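의류소재관리론 강의자료
제3주차: 면 편성물의 세탁과 형태 안정성
담당: Nabila Chraibi

1. 학습 목표
본 주차에서는 면 편성물의 수축 원인을 이해하고, 취급표시에 따른 세탁 및 건조 조건을 판단하는 능력을 기른다. 직물의 수축은 제2주차에서 다루었으므로 필요한 경우 해당 자료를 참고한다.

2. 수축의 종류
면 편성물의 수축은 주로 이완수축과 팽윤수축으로 설명한다. 편성, 염색, 가공 공정에서 원단은 길이 방향으로 장력을 받으며, 이때 생긴 변형이 일시적으로 고정된다. 물에 침지하면 내부 응력이 해소되면서 루프가 안정된 형태로 돌아가고, 그 결과 길이가 줄어든다. 팽윤수축은 섬유가 수분을 흡수하여 굵어지면서 실의 굴곡이 커지는 현상이다. 양모에서 나타나는 축융수축은 섬유 표면의 스케일에 기인하므로 면에는 해당하지 않는다.

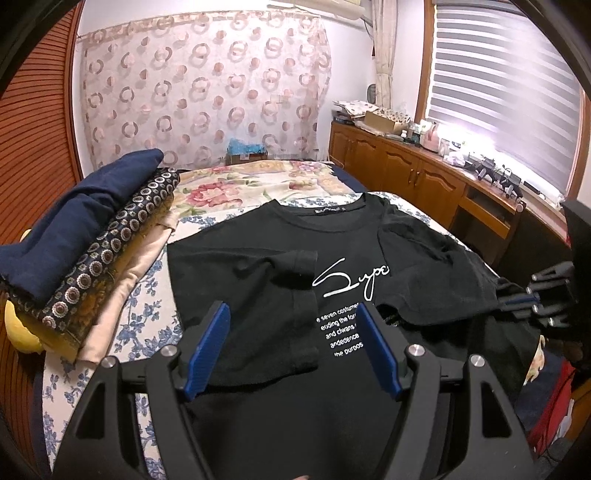
평편 조직은 코의 방향에 따라 신축성이 다르다. 웨일 방향과 코스 방향의 치수 변화율은 반드시 따로 측정하여 기록한다. 치수 변화율은 세탁 후 길이에서 세탁 전 길이를 뺀 값을 세탁 전 길이로 나누고 100을 곱하여 구하며, 음의 값은 수축을 의미한다.

3. 염색물의 색상 변화
반응성 염료는 셀룰로스와 공유결합을 형성하여 세탁견뢰도가 비교적 우수하다. 다만 수세가 불충분하면 미고착 염료가 남아 초기 세탁에서 이염을 일으킬 수 있다. 농색 제품은 뒤집어서 단독으로 세탁하고, 형광증백제가 배합된 세제의 사용을 피한다. 반복 마찰로 표면에 잔털이 생기면 빛의 난반사로 인해 실제 염료 손실보다 색이 더 바랜 것처럼 보인다.

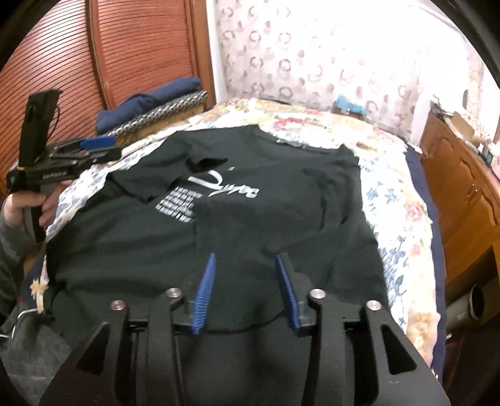 4. 건조와 보관
회전식 건조기는 열과 기계적 작용을 동시에 가하므로 자연 건조에 비해 수축이 크게 나타난다. 젖은 편성물을 옷걸이에 걸면 자중에 의해 길이가 늘어나므로 평평하게 뉘어 그늘에서 건조한다. 장기 보관 시에는 완전히 건조된 상태에서 접어 두고 습기를 차단한다.

5. 과제
시험편의 세탁 전후 치수를 측정하고 방향별 치수 변화율을 표로 정리하여 금요일 수업 시작 전까지 제출한다. 분량은 2쪽 이내로 하며, 실습 관련 문의는 조교 Asmaa Bensaid에게 한다.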